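Fuscombe Desktop Teardown Notes

README, last edited in April
Maintained by Lacey Hebden

What this is

A set of notes, part lists and photographs covering the taking apart and putting back together of ordinary office desktop computers. The machines came out of the Fuscombe workshop, where old office towers are stripped, checked and either rebuilt or sorted for parts. The notes cover 896 machines. Most are towers, with a smaller number of slim desktops.

I started writing these up because the bench sheets were all over the place. One person would write "PSU out", another would write "power supply removed, tab stiff", and a third would leave the box blank. If you wanted to know how often a drive tray came out broken you had to ask whoever had been in that week. The sheets have now been typed up and put into one format.

What's in the folder

machines.csv has one row for each machine. It gives the shelf number, case type, case colour, state on arrival and state on leaving.

parts.csv has one row for each part taken out or put back. It is joined to machines.csv by shelf number.

steps.csv has the order in which things were done, as written on the bench sheet, with spelling tidied.

photos/ holds the bench photographs, named by shelf number. There are 1,000 of them, spread unevenly. Some machines have six or seven and plenty have none.

words.txt is the list of part names we settled on. Please read it before searching, or you will miss things. We say "drive tray" for the thing the hard drive slides in on, and "drive cage" for the metal frame that holds it. "Lever" always means the one on the processor socket unless another part is named.

Where the machines came from

Two batches. The first was 600 machines from the Kushnir office clearance, nearly all of them towers with tool-free cases. The rest came in ones and twos from Vusteck and from people dropping them off. The Kushnir batch is tidy and consistent. The other one has a lot of odd cases, missing screws and side panels that don't belong to the machine they were on.

How the work is done

The tower goes on its side on the bench with the side panel off. Expansion cards come out first, then memory, then the drive and its tray, then the power supply. The processor is left until the end, or left where it is if the board is staying in the case. Putting back goes in the reverse order, except that we fit the processor before the memory because there is more room for your hands.

Coloured tabs and handles inside a case generally mark what can be released without a screwdriver. The steps file uses "tab" for these whatever their shape. Where a screw was needed as well, the row says so in the notes column.

Processors

These take up more of the notes than anything else. The socket should be fully open, lever and bracket both up, before the processor goes near it. It should be lowered straight down and let go flat. If it doesn't sit, lift it off and look again at which way round it is. Don't slide it about to find the notches.
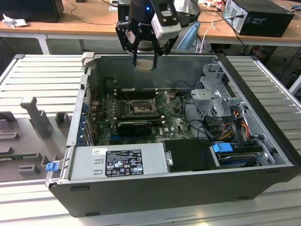
Bent pins are recorded in parts.csv as "pins", with a yes or no and nothing finer. I did try grading them, and the grades didn't agree from one person to the next, so that column was dropped. Thermal paste is recorded as "old", "cleaned" or "new". A blank means it wasn't written down.

Cables

Cable routing is only recorded where it got in the way. Power leads tucked beside the drive cage are the usual trouble, and you will see "leads moved" against a lot of the Kushnir machines. If a cable had to be unplugged at the board end, the sheet should say which one, but about half of them just say "cable".

Known gaps

Graphics cards are under-recorded in the first 400 machines. They were being set aside in a Lamell crate and written up separately, and that sheet is lost.

Shelf numbers were reused once. Where that happened the later machine has a "b" after its number, but the photographs don't all carry it.

Times are only given to the nearest quarter of an hour and include tea breaks. I wouldn't use them for much.

Weights were never taken.

Corrections

Send them to me with the shelf number and the file name. I go through them on a Sunday, usually. Changes to part names go in words.txt first and into the other files afterwards.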